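Clevik lint roller and Flitix garment brush, two months of use
By Evangelia Rallis, November

I iron and fold for a small guesthouse, and also for my family, so I have a pile of shirts almost every evening. In the autumn I bought two things for cleaning the clothes before folding: a lint roller from Clevik and a handheld brush from Flitix. The roller has 79 sheets and the brush was on sale in the Katmont shop on my street.

The roller first. The adhesive is strong, maybe too strong for thin cotton. If I press hard on a sleeveless shirt, the fabric lifts together with the roll and I get new wrinkles. With a light hand it works well. The curved handle is comfortable, and I did 44 shirts in one weekend without pain in my wrist. The sheets do not always tear straight, and sometimes I lose half of the next one.

The brush is better for wool and for my winter coat. On white shirts I use it only for dry crumbs and hair. It took me some days to learn how much to push. The short handle is good for a small drawer, but a person with big hands will maybe not like it.

One more remark, about the surface. I work on a table with a plush cover, which is soft and holds the shirt in its place, but it also gives small fibers back to the clothes. I knew this before and I still keep it, so a part of my complaint is my own fault.

For the roller I give four stars, for the brush three and a half. I will buy the roller again when the sheets are finished.

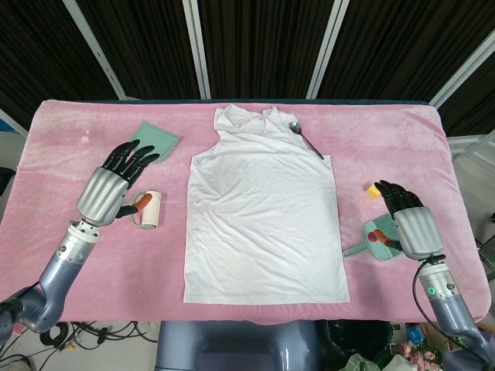 For the refills, check the width before you order, as the ones from Stefanou were too narrow for my roll and I had to send them back.

Contact | Copyright Evangelia Rallis | Back to top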